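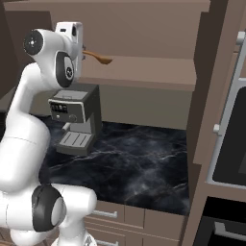 Simulated kitchen: the arm beside the coffee machine, brown handle held out in front of the overhead cabinet.

When a Kitchen Arm Drops Its Grip

Our arm let go of a ladle over the counter in August. The ladle cracked a saucer and chipped the edge of the drip tray. The log showed code 1239, which the Fotar manual lists as "grip force low." The pads had a film of cooking oil on them.

Try these steps before you call for service.

Press the stop button and wait for the joints to lock. Do not reach under a raised arm, even if it looks still.

Wipe the gripper pads with warm water and a drop of dish soap. Dry them with a lint-free cloth. Skip furniture polish and anything with silicone.

Check the handle too. Smooth, tapered handles slip more than square ones. Aldana Herrera wraps hers with a strip of silicone tape where the fingers close.

Weigh the tool. We keep ours under 380 grams, and that means the soup ladle goes in empty.

Change the path. Ours used to carry everything straight over the coffee machine. Run the new route in the simulator first, then on the real arm at low speed with nothing in the gripper.

Keep cups and glasses off the counter during a test.

If code 1239 comes back after cleaning, the pads may be worn. Ours were replaced at 2000 hours. Write down the code and the hour count before you switch the arm off, as the older models clear both on restart.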